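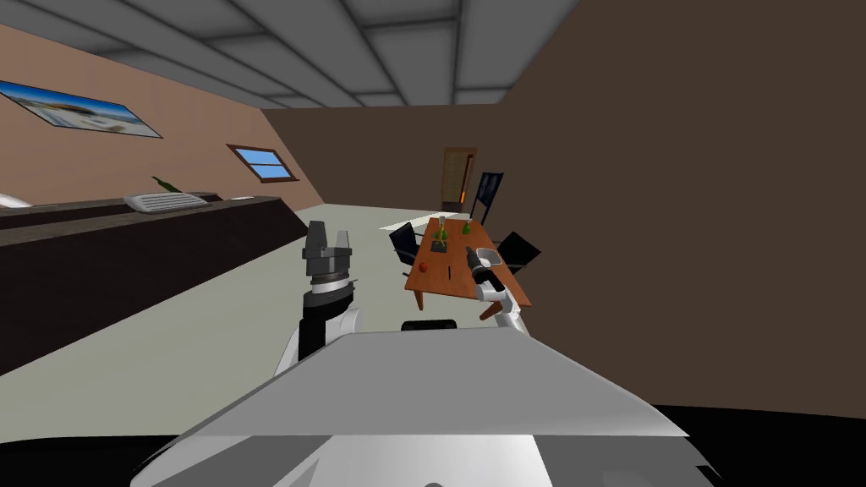
图1 仿真室内场景,近处为双臂机器人机身,前方为木质餐桌

Weltis 数据平台分区改造项目中期进展报告

提交对象:Duvham 基金项目管理办公室
报告范围:第二阶段,十月至三月
执行单位:Weltis 平台组
协作单位:Kováčik 软件(校验工具与驱动适配)

一、本阶段工作概述

第二阶段的任务是将 Skistard 集群上的历史明细表由单表结构改为按月范围分区,同时完成变更捕获链路的重建、执行计划基线的迁移以及在线切换演练。第一阶段形成的表结构设计在本阶段未作实质修改,仅对分区键的数据类型作了一处调整,见第二节。

截至三月末,纳入改造范围的 12 张明细表中,结构转换已全部完成,数据回填已全部完成,正式切换完成 5 张。其余各表处于双写状态,应用仍从旧表读取。原计划在本阶段结束前完成全部切换,目前进度落后,主要原因是变更捕获链路在大事务条件下出现位点回退,相关情况见第三节。预算执行未超出批准额度,资金科目之间没有发生调剂。

本报告中的延迟、吞吐等测量结果均取自预生产环境,该环境与生产环境使用相同的数据库版本和相同的参数文件,存储型号不同。凡取自生产环境的结果,文中单独注明。

二、分区结构与数据回填

2.1 分区键

第一阶段设计以业务发生时间作为分区键,类型为不带时区的时间戳。实施中发现,两个上游系统写入该列时分别使用了本地时间和协调世界时,月初、月末的记录会落入相邻分区。这类记录本身没有错误,但会使按月归档的边界与财务口径不一致。

处理办法是新增一列带时区的时间戳作为分区键,由写入层统一换算,原列保留并继续对外提供。新增列设为非空,不设默认值,写入层未填该列时直接报错。曾考虑用触发器补填,测试后放弃:触发器方案在批量装载时使单批提交时间明显延长,并且会掩盖写入层的缺陷。

主键相应改为原主键列与分区键的组合。全局唯一性不再由数据库约束直接保证,改由序列号生成服务保证,并通过每日校验作业复核。该变更已写入数据字典,依赖原主键做外键引用的表共两张,均已改为应用层校验。

2.2 分区的创建与维护

分区由维护作业提前创建,始终保留未来三个月的空分区。每张表另设一个默认分区,用于接收超出范围的记录。默认分区正常情况下应为空,维护作业每次运行时先检查默认分区,非空即告警并中止后续步骤,不自动搬移数据。

设定该规则之后,在预生产环境出现过一次非空告警。经查,测试数据生成脚本写入了远期日期,脚本已修正。生产环境未出现同类告警。

旧分区的卸载采用先分离、后归档、再删除的顺序。分离操作使用并发模式,避免对父表长时间持有排他锁。并发模式不能在事务块内执行,中断后分区会停留在待分离状态,须由值班人员手工完成最后一步。操作手册已补充这一步的检查语句和执行语句,并在演练中验证过。

2.3 回填方法

历史数据按主键区间切片回填,每片为独立事务。切片大小最初设为固定行数,后改为按页数估算,使各片的写入量更均匀。回填作业记录每片的起止主键、源行数、目标行数和校验值,失败的切片可单独重跑,重跑前先删除目标区间内已有的行。

回填期间对生产库的影响由限速器控制。限速器读取两个信号:备库回放延迟,以及检查点之间的写入量。任一信号超过阈值,作业暂停;两者均回落后恢复。备库回放延迟的阈值设为 20 秒,该值与现有只读业务的容忍上限一致。

限速器的第一个版本存在缺陷:备库因维护停机时,延迟信号缺失,限速器将缺失值按零处理,作业以全速运行。该问题在预生产环境发现,修正后信号缺失按超限处理。生产环境使用的始终是修正后的版本。

2.4 索引

子分区上的索引在回填完成后建立,不随父表级联创建。具体步骤为:先在父表上以仅父级方式声明索引,此时索引处于无效状态;再逐个分区并发建立;全部附加后父级索引自动转为有效。这种做法的总耗时比直接级联创建长,但不会阻塞写入。

借此机会清理了一批长期未被使用的索引。判定依据是统计视图中的扫描次数,主库与备库分别取值,两者同时为零且覆盖完整的月结周期,才列入清理清单。清单经应用组确认后执行。有一个索引在确认环节被保留,它只服务于年度审计查询,月结周期内看不到扫描。

三、变更捕获链路

3.1 链路结构

下游的数据仓库、检索服务和对账服务都依赖变更捕获。改造前,三者各自建立逻辑复制槽,直接从主库拉取变更。改造后改为单一复制槽,由中继服务读取并写入消息队列,三个下游从队列消费。这样做减少了主库的解码开销,也使复制槽滞留预写日志的风险集中到一处,便于监控。

分区表的变更在发布端以父表名义发出,下游不感知分区。该选项须在创建发布时指定,后续修改会影响已有订阅的同步状态,因此在切换前统一设置。

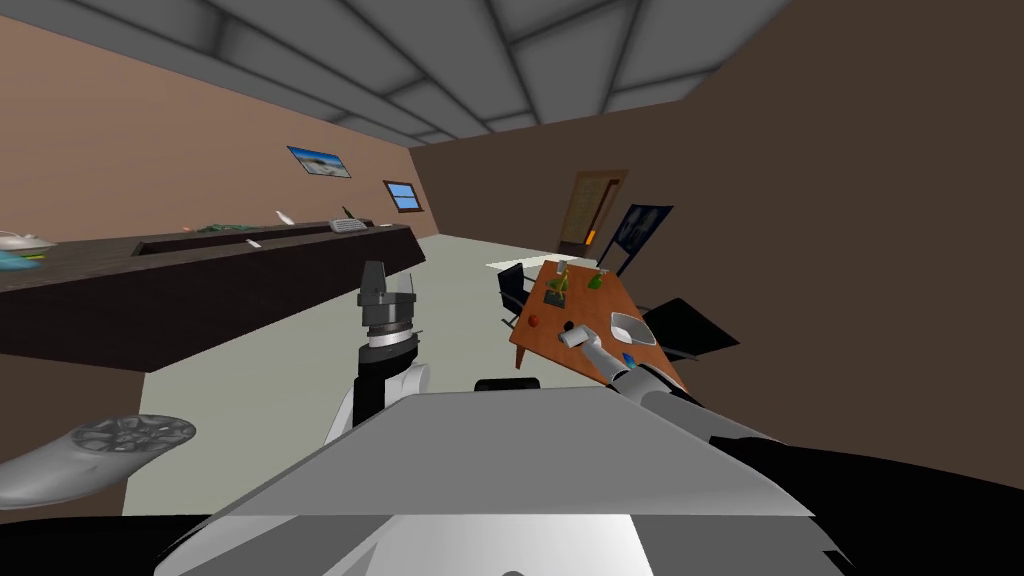
图2 仿真场景:沿墙布置的深棕色长台面

3.2 大事务下的位点回退

十二月的压力测试中,中继服务在处理单个事务内含大量更新的场景时内存持续增长,随后被操作系统终止。服务重启后从上次确认的位点重新读取,再次遇到同一事务,再次被终止。其间主库预写日志持续积压,直至测试人员手工中止。

根因有两处。其一,中继服务以整个事务为单位缓存,提交后才写入队列。其二,位点确认间隔过长,重启后的重复读取量大。

第一处的处理是启用流式解码,进行中的大事务分块下发,中继服务将分块落盘,收到提交标记后再按序写入队列,收到回滚标记则丢弃。单事务的内存上限设为 250 MB,超过后即转为落盘。第二处的处理是将位点确认与队列写入确认绑定,每次队列返回持久化确认后推进位点,同时保留最长间隔,避免空闲时位点停滞。

修改完成后重复了相同的压力测试,中继服务内存保持在上限以内,没有再被终止。测试中人为重启中继服务,下游收到的重复消息均被幂等键识别并丢弃。

3.3 幂等键

队列消息的幂等键由提交位点和事务内序号组成。选用提交位点的理由是它在主备切换后仍保持单调。测试中对此作了验证,结论成立的前提是备库在提升时已回放到最新的已确认位点;采用异步复制时这一前提不能保证。

针对异步复制下的极端情况,中继服务在检测到时间线变更后停止推进,等待人工确认。值班人员需核对新主库的时间线历史文件和中继服务记录的最后位点,若后者大于分叉点,则按手册执行差异重放。该流程目前为手工流程,演练过一次,耗时超出预期,主要消耗在查找对应的历史文件上。下一阶段计划将核对部分改为脚本,是否继续由人工确认放行待讨论。

3.4 复制槽保护

主库已设置复制槽最大保留量。超过后复制槽失效,主库可用性优先于下游连续性。复制槽一旦失效,下游须重新初始化。为缩短重新初始化的时间,平台组准备了基于备库快照的初始化流程:在备库上导出一致性快照并记录位点,装载完成后从该位点续接。

此流程在对账服务上验证通过。检索服务因自身索引重建较慢,验证时从位点续接所需的预写日志已被回收,验证未通过。现拟延长归档保留时间并由中继服务支持从归档读取,相关开发尚未开始。

四、执行计划与查询性能

4.1 分区裁剪

改造后,带有分区键条件的查询能够在计划阶段或执行阶段裁剪分区。应用中有一部分查询只按客户编号检索,不带时间条件,改造后需要访问全部分区的索引,响应时间上升。

平台组从慢查询日志和语句统计视图中提取了此类查询,交应用组逐条处理。处理方式分为三类:业务上存在隐含时间范围的,补充时间条件;需要全量检索的,改为访问汇总表;仅用于后台核对的,维持现状。第三类查询改到只读备库执行。

有一条补充时间条件的查询在上线后仍未裁剪。原因是条件中对分区键做了日期截断函数运算,优化器无法将其与分区边界匹配。改写为半开区间后恢复正常。同类写法已加入代码检查规则。

4.2 预编译语句

连接池采用事务级复用,驱动端启用了预编译语句。语句执行若干次后,数据库可能改用通用计划,通用计划在计划阶段不知道参数值,只能依赖执行阶段裁剪。多数查询在执行阶段裁剪后的耗时与定制计划接近,少数涉及多表连接的查询差距较大。

对后一类查询,在会话级强制使用定制计划。强制范围限定在三个服务账号,未作全局设置。全局强制定制计划会增加计划时间,对短查询不利,测试结果支持这一判断。

4.3 统计信息

分区父表的统计信息不会由自动清理进程收集,需要显式执行。第一次切换前遗漏了这一步,预生产环境中涉及父表的连接查询选择了嵌套循环,耗时显著上升。补做统计后计划恢复。维护作业现在每日对父表执行一次统计收集,数据回填或批量装载结束后另行触发。

部分列的数据分布高度倾斜,默认统计目标不足以反映。对这些列提高了统计目标,并对两组相关列建立了扩展统计。扩展统计仅在父表上建立,对子分区的效果有限,尚未评估是否有必要逐分区建立。

4.4 连接池

切换演练中,连接池在主库地址变更后仍保留了一部分指向旧主库的空闲连接,应用取得这些连接后写入失败。旧主库此时已为只读,未造成数据分叉,但错误会返回给用户。

处理办法是在切换脚本中增加连接池暂停、重载、恢复三个步骤,并将空闲连接的最长存活时间缩短至 5 分钟。暂停期间新请求排队,排队超时由应用侧的重试机制处理。应用侧重试只适用于标记为可重试的语句,未标记的语句直接返回错误,该行为与改造前相同。

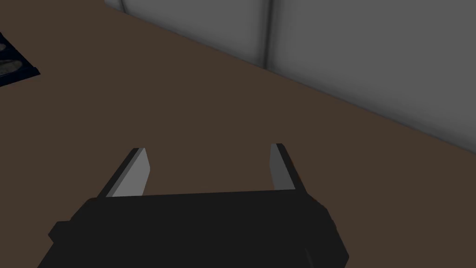

五、一致性校验

5.1 校验工具

校验使用 Kováčik 软件提供的比对工具,平台组负责规则配置和结果复核。工具对源表和目标表按相同的主键区间计算校验值,不一致时对区间二分,直至定位到行。浮点列在比较前按约定精度格式化,时间列统一换算为协调世界时,文本列按字节比较,不作排序规则转换。

工具最初的版本不支持父表与子分区之间的键映射,只能逐分区比对。合作方在一月交付的版本中加入了该功能,经验收可用。驱动适配部分也在同一版本中交付,解决了数组类型为空与数组内含空元素两种情况被混淆的问题。

5.2 双写期间的比对

双写期间源表与目标表持续变化,直接比对会产生大量瞬时差异。采用的办法是对首次比对不一致的行设置观察期,观察期后复查,仍不一致的计为真实差异。双写由写入层在同一事务内完成,理论上不应存在观察期以外的差异。

实际运行中发现了一批真实差异,全部集中在同一张表。经查,该表有一个夜间批处理作业绕过写入层,直接用结构化查询语句更新旧表。该作业在第一阶段的调研中未登记。平台组随后用语句审计日志对全部明细表重新排查,没有发现其他绕过写入层的更新。该作业已改造,差异行已重新回填并复查通过。

5.3 切换后的比对

已切换的各表保留反向双写,即写入新表的同时继续写入旧表,作为回退手段。反向双写期间每日做一次全量比对和一次增量比对。全量比对在只读备库执行,避开月结时段。到报告期末,已切换各表未发现真实差异。

反向双写会延长写入事务的持续时间,并使存储占用维持在较高水平。退出条件为:连续两个月结周期内无真实差异,无计划外回退,应用组书面确认。首批切换的表预计在下一阶段中期满足退出条件。

六、备份与恢复

分区改造改变了数据文件的数量和分布,备份策略随之调整。物理备份仍由现有工具执行,增量粒度由文件级改为块级。文件级增量在分区表上效果不理想,原因是可见性标记的更新会使历史分区的文件频繁变动。对不再写入的历史分区执行冻结后,增量备份的数据量下降,块级增量进一步降低了网络传输。

恢复测试每月执行一次,在独立环境中完成全库恢复、回放至指定时间点、启动并运行校验语句。本阶段的测试中有一次未通过,原因是恢复环境的最大预备事务数低于主库,实例在回放时拒绝启动。恢复环境的参数文件现由主库参数自动生成,生成脚本会检查所有须不低于主库的参数。

归档至低频存储的分区单独管理。每个归档文件附带表结构定义、行数、校验值和所属分区边界。归档文件的恢复目前要求目标表结构与归档时一致,若其间有过列变更,需要先恢复到临时表再转换。平台组评估过采用列式文件格式归档,该格式对列变更的适应性较好,但部分自定义类型需转换为文本,是否采用留待下一阶段决定。

七、权限与审计

改造后应用账号只授予父表权限,不授予子分区权限。通过父表访问时权限检查以父表为准,直接访问子分区会被拒绝。维护作业使用单独的角色,该角色可创建、附加和分离分区,不具有读取业务数据的权限。

行级安全策略定义在父表上。测试确认,直接访问子分区时父表上的策略不生效,因此限制子分区权限是必要的控制措施。巡检作业每日检查子分区的授权,出现授予应用账号的权限即告警。

审计日志中的对象名在部分情况下显示为子分区名,给检索带来不便。审计平台一侧增加了子分区与父表的映射,映射表由维护作业在创建分区时同步更新。
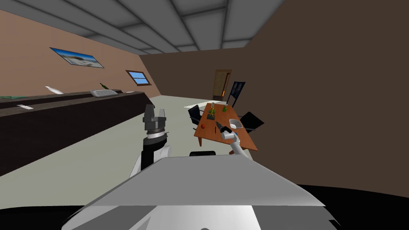

图3 仿真场景:两条机械臂,其中一只夹爪位于桌面上方

八、偏差与风险

8.1 进度偏差

本阶段进度偏差集中在切换环节。变更捕获链路的修改和重新测试占用了原定用于切换演练的时间。平台组没有采取压缩演练的方式追赶进度,每张表在正式切换前仍须完成一次完整演练和一次回退演练。

剩余各表中,有两张表存在跨表事务,须在同一窗口内切换。该窗口需要避开月结和季度结算,可用时段有限。若下一阶段第一个可用窗口未能使用,后续安排将整体顺延一个结算周期。

8.2 主要风险

风险一,复制槽失效后检索服务重新初始化时间过长。影响程度高,发生可能性低。缓解措施为从归档读取变更,尚未实施;在实施前,以加严复制槽保留量告警作为临时措施。

风险二,反向双写期间存储空间不足。影响程度中等,发生可能性中等。存储扩容申请已提交,审批未完成。备选措施是提前归档访问频度最低的旧分区,已准备好脚本。

风险三,未登记的直接写入。经审计日志排查后可能性已降低。旧表在切换后收回除反向双写账号以外的写权限,直接写入会立即报错。

风险四,优化器在分区数量持续增加后计划时间上升。当前分区数量下没有观察到影响。平台组用空分区模拟了更长保留期的情况,计划时间有所增加,对未带分区键条件的查询影响较大。具体的分区数量上限尚未确定。

8.3 已关闭的问题

第一阶段遗留的排序规则版本不一致问题已关闭。操作系统升级后,部分文本索引的排序结果与新版本库不一致,受影响的索引已全部重建,新建库统一使用数据库内置的排序规则提供者。

序列号生成服务在高并发下的缓存跳号问题已关闭。跳号不影响唯一性,应用组确认业务上不要求连续。

九、经费使用情况

本阶段支出由人员费用、测试环境租用费用和合作方服务费用构成。人员费用按计划执行。测试环境租用费用略高于计划,系压力测试重复执行所致,差额由该科目的预留部分承担。合作方服务费用按里程碑支付,校验工具里程碑已支付,驱动适配里程碑已验收,付款手续办理中。

未发生设备采购。存储扩容不在本项目经费范围内。

十、下一阶段计划

10.1 完成剩余明细表的切换。顺序按写入量由低到高排列,存在跨表事务的两张表安排在最后。每次切换后观察一个完整的月结周期,再开始下一批。

10.2 实现中继服务从归档读取变更,并在检索服务上重新验证初始化流程。验证通过的标准为:从复制槽失效状态开始,不借助人工补数,最终比对无真实差异。

10.3 将时间线核对改为脚本,输出最后位点、分叉点和建议动作。脚本不执行任何写操作。

10.4 确定归档文件格式。评估内容包括自定义类型的转换损失、恢复耗时和对列变更的支持。评估结论以技术备忘录形式提交。

10.5 确定分区数量上限和合并策略。对保留期较长的表,考虑将较早的月分区合并为季度分区。合并期间需对相关分区加锁,执行时段另行协商。

10.6 满足退出条件的表停止反向双写,旧表转为只读后归档删除。

十一、需资助方确认的事项

第一,第二阶段未完成的切换任务并入下一阶段,验收指标不变,阶段结束时间不变。请项目管理办公室确认是否需要提交变更申请。

第二,测试环境租用科目的预留部分已动用,下一阶段若再次执行同等规模的压力测试,该科目可能不足。平台组拟从人员费用科目调剂,申请材料将在确定测试计划后提交。

第三,Kováčik 软件交付的校验工具计划由合作方单独发布,发布版本不含 Skistard 集群的规则配置。按资助协议,发布说明中须注明资助来源,文字稿已随本报告附上,请予审核。

附件清单

附件一 明细表切换状态表
附件二 中继服务压力测试记录
附件三 恢复测试记录
附件四 校验工具验收单
附件五 校验工具发布说明文字稿

Weltis 平台组
三月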